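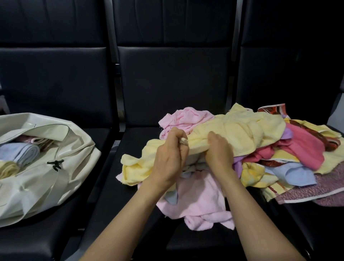

Towel drive moves into Teuber Hall waiting area

The spring towel drive at Teuber Hall has moved out of the back office and into the front waiting area, where the rows of padded chairs are doing duty as sorting and rolling space until the end of May.

The drive collects used bath and hand towels from homes, gyms and small hotels in Otness and passes them on to three places: the public showers on Prosum Street, the Trilari animal shelter and the overnight room run by the hall itself. Organizers said they had set a goal of 2,000 towels for the season. Last spring the drive brought in enough to supply the showers through the fall, but the overnight room ran short in August and had to borrow from the shelter's stock.

Hauke Thiele, who runs the drive, said the change of room came down to floor space. The back office is being used to store folding beds while the upstairs closet is repaired, and the work table went into storage with them.

"The chairs are the right height if you stand, and they wipe clean," Thiele said. "We put the bag on one seat and work on the next one over."

Towels are accepted in any color and in most conditions. Those with frayed edges or loose threads are still useful, Thiele said, and the shelter takes nearly all of them. Towels with large holes or paint on them are turned away. All donations should be washed and fully dried before they are dropped off, as the hall has no laundry of its own.

The biggest change this year is in how the towels are packed. In past seasons they were folded into squares and stacked in cardboard boxes, which were heavy and tended to split at the bottom. This year most are being rolled and sent out in zippered bags that can be carried by one person and returned empty. 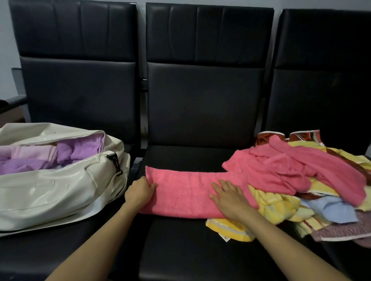

Each towel is laid out flat, folded lengthwise into a narrow strip and smoothed by hand, then rolled from one end. Thick towels are rolled tighter than thin ones so that they take up about the same room in the bag. A few are still folded when a bag has a flat space left along the side.

Helpers had tried folding the towels in thirds before rolling, but the rolls came out too fat to sit next to each other, Thiele said. A single narrow strip gave a longer roll that held its shape on the drive across town.

The bags go first to Prosum Street, where staff had asked for rolled towels last winter. The shelves there are shallow, and folded stacks kept sliding off when someone pulled a towel from the middle. The first delivery this season was 249 towels, and the showers have asked for the same again before the summer schedule starts.

The animal shelter is less particular. It takes its share loose, in whatever bag is on hand, and cuts the larger bath towels in half for use in the smaller kennels. A shelter worker said hand towels were the most useful size and that the shelter could always use more of them.

People who want to help with the rolling can come to the front waiting area between 4 and 7 p.m. when the hall is open. There is no sign-up sheet. Sessions usually last an hour or so, and new helpers are shown the fold when they arrive. Children may take part if an adult stays with them.

The waiting area remains open to visitors during the drive. The seats nearest the front desk are being kept clear, and anyone with an appointment should check in as usual. Bags waiting for pickup are kept behind the desk overnight.

Donations can be left at the desk or in the bin inside the side entrance. Larger loads, such as those from hotels, should be arranged ahead of time by calling the hall, since the van can carry only 30 full bags per trip and is shared with the meal program. Receipts are available on request.

The hall is also looking for sturdy bags with a wide opening and a working zipper. Used ones are fine. Bags should be empty and wiped out before they are handed in.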